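Laryea Sightings List

January 2024, by the list maintainer
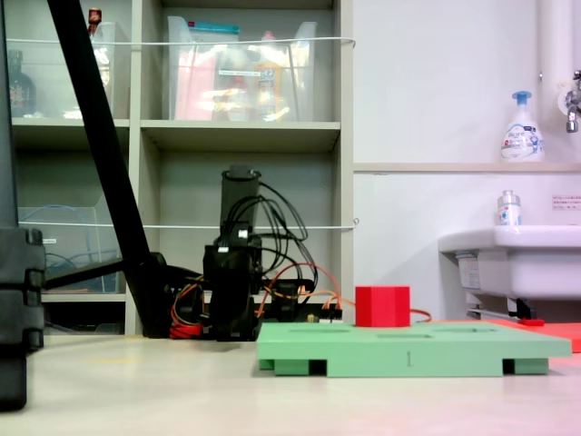

Red cube on a pale green tray.

This file set records where each Laryea Solgate has been seen since it left the factory. The Solgate is a low-volume coupe. Laryea announced a run of 200, built 121, and has never said much about the other 79, so please stop writing in to ask where they are.

What's in it

There is one row per sighting, in plain comma-separated text. The columns are chassis number, paint, country, city, month, year, source and notes. The file passed 1,000 rows in October, and a fair share of those are the same silver car outside the same hotel.

Chassis numbers are only filled in when someone has read the plate. A guess goes in the notes column with a question mark. If paint is the only clue, leave the chassis blank. Owners respray these cars more often than they service them.

Known problems

- Seven chassis numbers appear on two cars each. I have written to the factory and received a brochure.
- "Dark blue" and "black" depend heavily on who was standing where. Treat them as one color before 2009.
- Cars fitted with the Flasance body kit are listed under their original chassis, however hard that is to believe from the side.
- Auction previews count as sightings. Auction posters do not.
- Gaps of several years are normal. A car missing from the list is probably under a sheet somewhere, waiting for a part.

Adding a sighting

Send a row in the same column order, with a month and a city at minimum. "Saw one on the highway, sounded great" is nice to hear and can't be used. Leave out license plates and home addresses. Rows that include them get deleted, along with any rows sent with them.

Use

Free to copy for any purpose, including winning arguments. Jedenix hosts the files and has no view on which paint code is correct. If you publish something from the list, name the version you used, as rows do get merged when two cars turn out to be one.

Last updated: version 7, paint codes corrected again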